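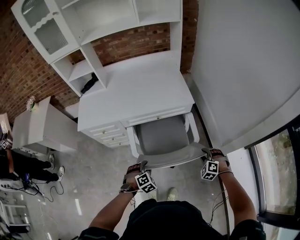
Lakmal Gazi wrote to us that most quotations for an office move give a price for the vans and a price for the crew, and leave the customer to guess who disconnects the desks. The point is fair, and we have rewritten our own quotation form as a result. Disconnection, reconnection and waste now have separate lines, each with a named party responsible, including where the responsible party is the customer.

Company > About us > Who we are and how we work

Fomolitz plans and carries out office relocations for organisations that need to be working again on the next business day. We also do internal moves, where departments change places within a building, and these account for the larger share of our jobs. An internal move involves less driving but more sequencing, as every desk has to be emptied before another team can occupy it.

How the company is arranged

There are two departments. Planning surveys the premises, draws up the schedule and issues the labels. Operations supplies the crews and vehicles. The planner who carried out the survey stays on the job until the snag list is closed and is on site for the main move. We don't hand over to a separate account manager after the contract is signed.

Fomolitz was formed when Bustine, a storage business, took on the planning side of Imhof, which had until then drawn up move schedules for other removal firms. The Bustine name is still used for the warehouse and appears on storage invoices. The Imhof name is no longer used, except on the floor plan symbols, which older customers will recognise. Purchase orders should be made out to Fomolitz in all cases.

Survey

A survey is made before any price is given. The planner walks both sites with somebody who holds keys to all of the rooms, and records:

- door widths, lift dimensions and the rated load of each lift
- parking position and distance from the vehicle to the entrance
- desk type, and whether the desk can be moved assembled
- cabinets, with a note of which are to travel full
- items needing a specialist, such as safes, large plotters and plumbed-in drinks machines
- floor finishes that need covering

The lift measurement is taken inside the car with the handrail in place. Drawings supplied by landlords usually give the shaft or the car shell, and a meeting table that fits on paper may not fit past the rail. Where a table won't go in the lift we check the stairs, and where it won't go down the stairs we quote for taking it apart.

Survey notes are valid for twelve weeks. After that we ask for a second visit, which is shorter and isn't charged.

Labelling

Every item that moves carries a label, and anything without one is left where it stands. This is the rule that causes most of the telephone calls on the day. Labels show the destination floor, the room and the position number on the floor plan. Colour indicates floor only. We used to let colour indicate department, but departments are renamed more often than floors.

Chairs are labelled on the underside of the seat or on the back of the backrest, never on fabric armrests, where the adhesive leaves a mark. Adjustable chairs are moved at their existing height. Monitors are labelled on the stand and again on the power lead, the lead going in a bag with the same number. Keyboards and mice go in the bag as well.

Crates are supplied in advance, four to a person for a standard desk. Staff who keep reference material at their desk can have more on request to the planner. Crates must close flat. A crate with a lid standing proud can't be stacked, and takes up the space of a full column on the dolly.

Records

The item register is kept in Flukel, our own inventory program. It holds the label number, the origin, the destination and the condition noted at survey. Customers receive a copy as a spreadsheet before the move and another after it. The second copy shows every item at its final position along with any damage reported by the crew. Crew members are told to report damage whether or not they caused it, and the report is made before the item is loaded where possible.

Flukel isn't sold or licensed. We are asked this regularly. It was written around our label format and has no use without it.

Timing

A typical relocation starts at 5 in the afternoon, when the building has cleared, with IT equipment taken first. Servers are moved only by arrangement with the customer's own technicians or a contractor they appoint. Furniture follows, and crates go last so that they are first off at the other end. That order is reversed for internal moves with a single goods lift, as crates can go by the passenger lifts if the landlord agrees in writing.

January is our busiest month, owing to lease dates. Surveys for a January move should be booked by the end of October. We don't charge a seasonal rate, but we stop accepting work when the crews are full and we don't use agency labour to take on more.

Storage

Bustine offers dry storage on racking, charged by the pallet position. Desks are stored flat with tops wrapped and legs bundled to the matching number. Upholstered seating is stored upright under breathable covers, never under cling film, which holds moisture against the cloth. Access is by appointment on two working days' notice. Paper archives are accepted in sealed boxes only, and we keep no record of their contents beyond the box number.

Furniture no longer wanted

Surplus furniture is offered first to charities on a list agreed with the customer, then to dealers, and what is left is broken down for recycling. Steel and clean timber are separated. Mixed board with bonded edging is the difficult material, and the charge for it appears on the waste line of the quotation. Proceeds from dealer sales are credited against the invoice.

Gas-lift chairs that no longer hold their height are withdrawn from resale unless the cylinder is replaced. Replacement is worthwhile for chairs with sound foam and a metal base. For others the part costs more than a dealer will pay.

What we don't do

We don't carry out electrical work beyond unplugging, and we don't move occupied fish tanks. Plants are carried at the customer's risk. Domestic removals are outside our insurance, including directors' home offices, which we are also asked about regularly.

Snagging

A planner and 2 crew members return on the first working morning after the move. Desks out of level, missing keys and wrong positions are dealt with then. Anything found later can be sent to the planner within 5 working days and will be corrected without charge. After that, adjustments are priced as a small works visit.

Surveys can be requested by telephone or through the contact form. Please state the number of desks, both postcodes and the date on which the old lease ends.

This site uses cookies to remember your preferences and to count visits. Accept all | Necessary only | Read our cookie policy

Recent items
Measuring a goods lift: what to send us
Crate collection after your move
Changes to the quotation form
Storing meeting tables at Bustine
Reading your Flukel spreadsheet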